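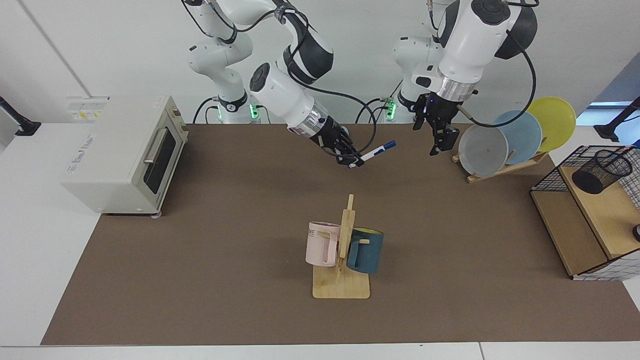
# Marker twists in the fingers on pickup: change gripper or change camera?

**Sadia Bukhari**

Two arms on one table, a Kundix controller for the pair. The right arm has an Arkon gripper, the left has a Salleo. I am trying to decide which to keep for both arms, and the pen pickup is where they differ most. Mugs on the tree and plates in the rack give me little trouble with either.

With the Arkon, the whiteboard marker is picked up most of the time but turns about its middle as the fingers close. The angle at lift is different on each run. The Salleo twists it less but misses more often at the start. Both use the same approach height and closing speed, and both take the grasp point from the head camera.

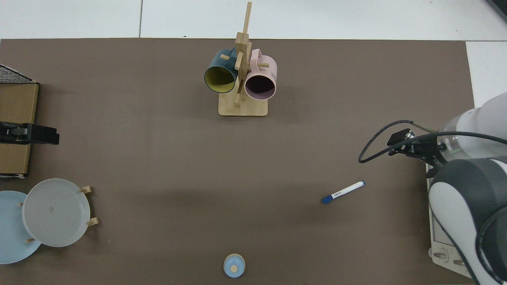

*Head camera, marker on the mat to the right of centre.*

What I have tried so far:

- lower closing force on the Arkon (marker drops)
- approach square to the barrel instead of straight along the table axis (slightly better)
- recalibrating the head camera in August, no change worth recording

The log has 562 attempts, of which over 500 are with the Arkon, so I know the comparison is lopsided. Is the twist a finger problem or a grasp point problem? I would prefer not to order new fingers if it is the second.

The fixed camera gives me this for a hold on the right arm:

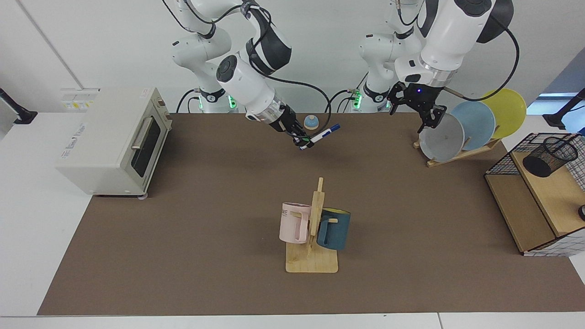
## Replies

**Ehsan Gilani**

Check the grasp point first. A marker is heavier at one end than you expect once the cap is on, and if you take the middle of the outline you are not at the balance point. Fingers closing off the balance point will let it swing at lift.

Test it like this:

1. Balance the capped marker on a ruler edge and measure from the cap end.
2. Put that offset into the grasp point by hand.
3. Do the same number of runs on each gripper, alternating, with the marker put back in the same place and at the same angle.
4. Log the angle before closing, after closing and after lift. You need all three. At present you only mention the angle at lift, which mixes two faults together.

If the angle changes during closing, one finger is touching first. That is a sideways error in the calibration or an off-centre jaw. If it changes only at lift, it is balance or finger friction.

For the Salleo misses I would look at what the head camera can see late in the approach. On my rig the arm covers part of the table from above, and the detector goes on reporting the last good position without a warning. Run it once with the arm parked and once with it over the mat, and compare. This is my notes view of yours from the stills you put in the other thread, arm in from the right: 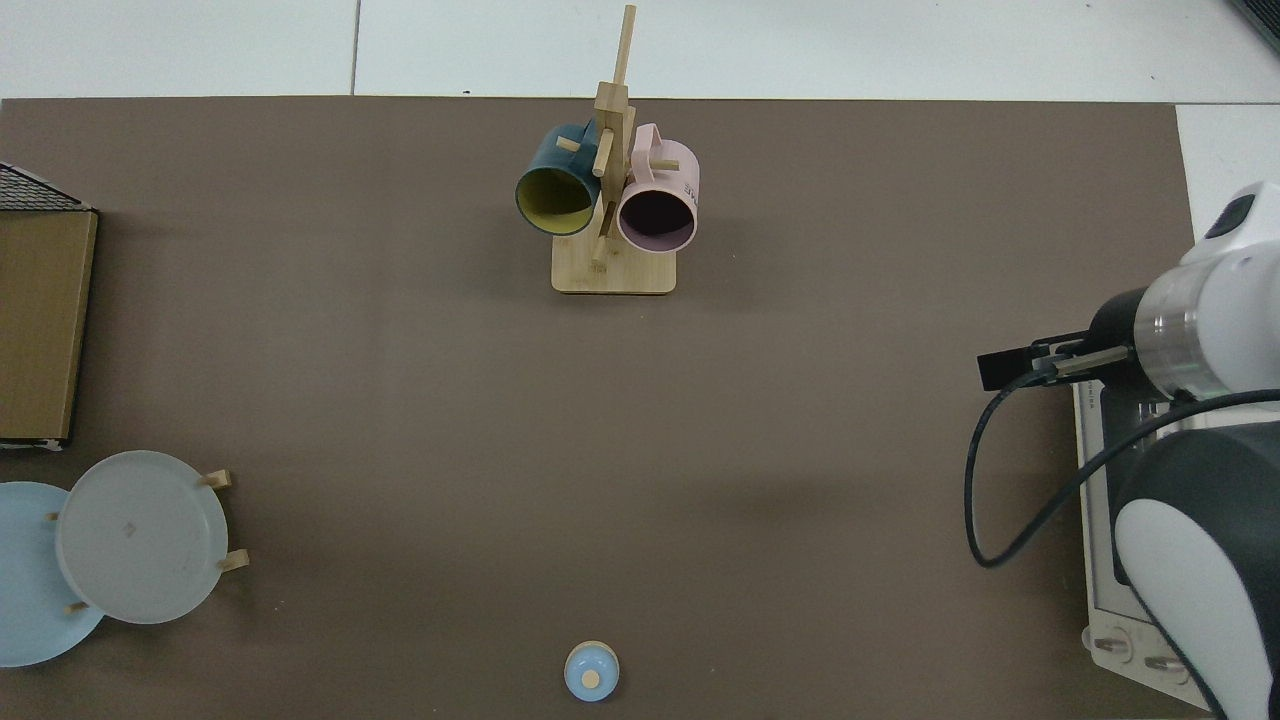

### Thu Cù

Had a twist like this on a Jafri arm. Rubber tape on the fingers fixed it. 2 mm thick, cut to the finger width.

### Junaid Memon

Tape will hide the fault if the jaw is off centre, so do Ehsan's closing test before adding any. To check the jaw without a camera, close slowly on a pen standing upright in a drilled block and watch which finger arrives first.

Also set the Kundix closing speed separately for each gripper. The same percentage does not mean the same finger speed if the strokes are different. I had 6 entries in the gripper table and every one needed its own value.

**Sadia Bukhari**

Measured the angle at all three points on the Arkon. Most of the change is during closing, so I am checking the jaw centre next. The Salleo runs are still to do.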